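Workshop tips: choosing and looking after a hand-held gripper

Desk tidying is a fair test for a hand-held gripper. The objects are small, the surfaces are slippery, and half the work happens below the desktop, where the wrist has to turn. The notes come from bench trials at Mendska in June, comparing two finger types on the same handle: a straight padded jaw and a curved soft finger.

Finger shape

Straight jaws hold flat things well. Boxes, rulers and the edge of a drawer gave no trouble. Pens rolled out unless gripped dead centre. Curved fingers close around a pen or a cable and pull it inwards, but they need clearance on both sides, so anything standing in a narrow compartment has to be tipped out first. If you can only keep one set, keep the curved ones and fit a thin rubber pad near the tips.

Check the fingers for play before each session. Hold the handle still and push one tip sideways with a thumb. Movement at the tip is normal in a soft finger; movement at the root means a loose screw. We retightened at 1,000 closures and again whenever the tips stopped meeting.

Markers

Cube markers are easier to live with than flat ones. A flat marker disappears from the camera's view as soon as the wrist rolls, whereas a cube usually leaves at least one face showing. Print on matt paper. Gloss catches the ceiling light and the reading drops out. Glue the faces with a stick adhesive, press under a book for 4 hours, and wipe with a dry cloth only. Alcohol lifts the ink.

Keep a separate calibration file for each cube. Swapping a cube between handles without changing the file gave us an error of 13 mm at the fingertips, and it took a whole afternoon to find.

Cameras

A head camera sees what the wearer looks at, so look at the hand for the whole reach, including under the desk. Glancing away early was the most common fault in our recordings. Tighten the strap until the camera stays put when you nod, then check again after the first five minutes.

Cables

Plug in before you start and run leads away from the side you will step towards. Tape over the join between plug and lead if it is going to be dragged. Arain leads are stiff and stand up in loops; the Hunis ones lie flat – worth the extra cost on a rug.

Storage

Store soft fingers open. Left closed in a drawer, ours took a set and would no longer grip a pencil. A Kastden parts box with the dividers removed holds one handle and two spare pairs.

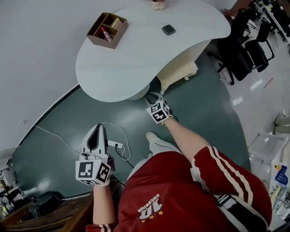
Noreen Lodhi: We had the same trouble with fingers taking a set. Warm water and a night clamped open brought one pair back, though the other was past saving. Have you tried the straight jaws with a rubber band around each tip? Ours hold pens well enough that way, and the bands cost next to nothing to replace.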